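# A slow drift on the left side: interview with Ea Hjaltadóttir

Feb 2, 2022
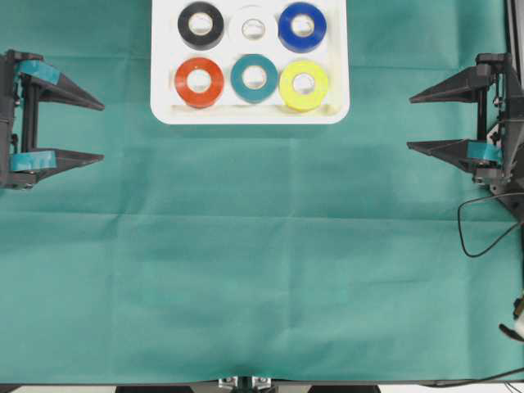 The fault report for the Clovano cell runs to three pages, and Ea Hjaltadóttir wrote all of it. She is the controls engineer at Kileck, where the two-arm cell sorts and loads small parts into trays. Electrical tape is the standard test load. The rolls are cheap, they come in colors a vision system can tell apart, and a dropped one does no harm.

Hjaltadóttir would like that last point kept in view. "Nobody was hurt and nothing expensive broke," she said. "The arm moved when it had been told to stop. It moved slowly, and a short distance, and I would still class it as a safety event."

The stop command came at cycle 1,449 of an endurance run. An operator at the desk saw the left gripper close on a roll at an angle and pressed the pause key. The right arm held position. The left arm held for a moment and then began to sink toward the table, with the roll still in its fingers. It traveled 50 millimeters before the operator hit the emergency stop and the brakes came on.

"Pause and emergency stop are different things on this machine," Hjaltadóttir said. "Pause keeps the motors powered and asks the controller to hold the last position. Emergency stop removes power and sets the brakes. If pause is going to work, the controller has to know what the last position was. On the left side it had a bad number."

The bad number came from the joint encoder at the left shoulder. Its connector had a latch that was seated on one side only. Vibration from the run had worked the other side loose, and the signal was dropping out for a few milliseconds at a time. The controller was set to fill short gaps with an estimate based on the last known speed. While the arm was moving, the estimates were close enough that no alarm was raised. At rest, each gap added a small error in the same direction, and the arm followed the error down.

I asked why the error went down and never up. She said the estimator included a term for gravity load, carried over from an older Flandetti arm with a heavier wrist. The term was too large for the present hardware. "With a good encoder signal you would never see it. The measured value overrides it. Take the signal away and the term is all you have."

Finding the cause took longer than fixing it. The first suspect was the gripper, for the simple reason that the operator had been looking at it. The team pulled the left fingers, checked the linkage for play and found it within limits. They then swapped the motor drives between the two sides. The fault stayed on the left, which cleared the drives. Hjaltadóttir then went to the cable.

"I put a logger on the encoder line and flexed the cable by hand with the arm locked out," she said. "There were dropouts in the first minute. After that it was a matter of opening the cover and looking at the latch."

Lockout was the part of the interview she spent the most time on. The arm had drifted while powered, and more than one person had wanted to reach in and see whether it would drift again. She did not allow it. For the tests that needed power, the table was cleared of people and the arm was run at reduced speed, with one person at the emergency stop who had no other task. For the tests that did not, the supply was off and padlocked, and the arm was resting on a block.

"A brake is rated to hold the arm," she said. "I still want the block."

The repair itself was a new connector with a screw lock in place of the latch, fitted on both sides. The cable was given a second clamp near the joint so that movement is taken up by the clamp and kept away from the pins. The gravity term was measured again for the current wrist and corrected. The gap-filling feature is still there, but it now gives up after 3 missed samples in a row, and any gap at all during a pause drops the brakes on both arms.

That last change has a cost. The cell has already stopped itself twice on what Hjaltadóttir believes was electrical noise. Each restart means homing both arms and checking the tray by eye. She has a request in with Tamošiūnaitė, the firm that made the harness, for a shielded version.

"I would take the false stops," she said. "They get logged and I can count them. The drift was not in any log. We have it only through someone happening to look up."

The log had, in fact, recorded the dropouts, but at a level that was switched off by default. She found them later by replaying the raw bus data. The earliest was 30 cycles before the stop. The level is now on, and a running count of missed samples is shown on the operator screen next to the pause key.

The endurance run has been restarted from zero with the same load. Hjaltadóttir has asked for the left shoulder cover to come off again at the halfway mark so the screw lock can be checked with a torque driver.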